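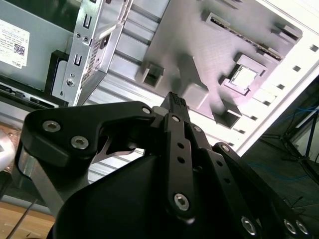 Pomow Rovers

Pomow Rovers is a semi-professional football club from Pomow, a mill town on the Wikar river. Nickname the Weavers. Plays in the Lill Valley League, Second Division, home games at Brelter Road. Colors are maroon shirts and white shorts, with a plain white change kit.

History

Founded by workers at the two river mills, who had separate teams before that and kept beating each other up in the local cup. First season in a county league ended with the club second from bottom. Stayed in county football for a long time, mostly mid-table, without much written down – the club's early minute books were lost when the old pavilion flooded.

Promotion to the Lill Valley League came after a playoff against Wikar Town, won 2–1 with a goal in extra time. Relegated after one year. Came back up three seasons later and has been in the division ever since, apart from a single season when the league was reorganized and Rovers were placed in the northern section, which meant very long away trips and some weakened teams.

The best league finish is third, with 72 points. Rovers led the table until March that season but took only two points from the last five games. The same squad scored 81 league goals, still the club record.

Ground

Brelter Road has one seated stand, on the west side, and covered terracing behind the town end goal. The other two sides are open, flat standing with a rail. Record attendance is 2,694, for a cup tie with Lill Athletic, which finished 0–0. The replay was lost 4–0.

The pitch slopes toward the river corner. Drainage was relaid after a winter in which 5 home games in a row were postponed, and the slope was reduced a bit at the same time but not removed. Floodlights came late compared to the rest of the division; before that midweek games kicked off at 5:45 pm in spring and were not played at all in winter.

Rivalries

Main rivals are Wikar Town, from downstream. The fixture is called the River derby and is usualy played over the holiday period. Wikar have won more of the league meetings, Rovers have the better cup record. A smaller rivalry with Lill Athletic has faded since Athletic moved up a division.

Youth and women's teams

Reserve side plays in the county league. The under-18s share a training pitch with the women's team, which was formed as a seperate club, Pomow Ladies, and merged with Rovers later on. The women play their home games at Brelter Road when the fixture list allows – otherwise at the school fields on the Lill side of town.

Honors

Lill Valley League Second Division: third place, once
County League: winners twice, runners-up once
Wikar Charity Cup: winners four times, one of them shared

See also

Lill Valley League
Wikar Town
River derby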